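Against the Productive Morning

My brother-in-law, Toon Postma, gave me a book for my birthday in July. It promised that if I got up at 4 and followed the author's routine for 18 days, I would become a different person. I had not complained to Toon about the person I was, but I suppose he had formed his own view.

I read it. I even tried it, for longer than I would like to admit. What I want to argue against is the idea underneath it, which has spread well past the bookstore and into offices, schools and the way perfectly sensible people talk at dinner: that the early hours of the day are a sort of bank account, and that anyone who sleeps through them is throwing money away.

Start with the evidence, such as it is. The book leans on a parade of chief executives who rise before dawn. I'm willing to believe that some of them do. I would also like to know what time their drivers get up, and the people who clean their houses, and the line cook who has the eggs ready. If early rising made people rich, every baker in the state would own a boat. My neighbor Crisóforo Contreras drove a bread truck for most of his working life and was on the road long before any of these executives had found their slippers. He has a bad hip and a small pension. When I told him about the book he asked whether the author had ever had to be somewhere.

I think that question does more damage than anything I can add. The morning routine, as sold, is meant for somebody with no place to be. It has a slot for writing in a journal and a slot for stretching and a slot for sitting quietly with your intentions. There is no slot for a child who can't find one shoe.

Defenders will say that this is exactly why you get up earlier, before the child and the shoe. Fine. But the hours have to come from somewhere. Wilma Van Leeuwen, who I used to work with and who took up the whole program with real discipline, was asleep on her sofa by eight every evening. She had gained two quiet hours and lost the only two in which her friends were free. She counted the first pair as an achievement and didn't count the second pair at all. I find this kind of bookkeeping all over the subject. Nobody writes down what they gave up, because what they gave up was usually just talk, or television, or leaning in a doorway while somebody else finished a phone call.
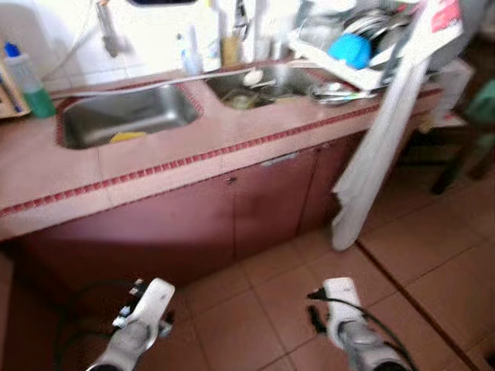

And there is the matter of what the time gets used for. I made a rule for myself that the extra hours had to go to something I cared about. By the second week I was answering email in them. I wasn't proud of it, but it was quiet and I was tired and email is what a tired person can manage at that hour. The office noticed, too. Once I had replied to one message before sunrise, people began to expect it. I had been handed a longer workday and had paid for the book that gave it to me — or Toon had.

Employers have caught on, of course. A friend's company, Mertens, ran a "first light challenge" last winter, with an app called Mudex that logged when each person woke up and put everyone's name on a chart. Participation was optional. My friend, Yaw Abubakari, noticed that his manager was at the top of the chart and that the optional thing was mentioned in his review. He now sets an alarm, taps the screen and goes back to sleep. I can't think of a better summary of workplace wellness than a man being woken up to report that he is awake.

I don't say that mornings are bad. Some people are built for them. My grandmother was up at 6 all her life and would have been puzzled to hear it called a routine. She liked the radio and she liked the kitchen to herself. She never suggested that the rest of us were failing at anything by being in bed, and as far as I know she never optimized a single thing.

What I distrust is the turn from "I like this" to "this is what serious people do." Once that turn has been made, ordinary tiredness becomes a flaw in your character, and there is always a product for flaws. The book has a planner to go with it. The planner has a special pen.

Toon asked me recently how I was getting on. I told him I had gone back to getting up when I needed to. He said he'd stopped too, back in the fall, and asked whether he could have the book back for his son.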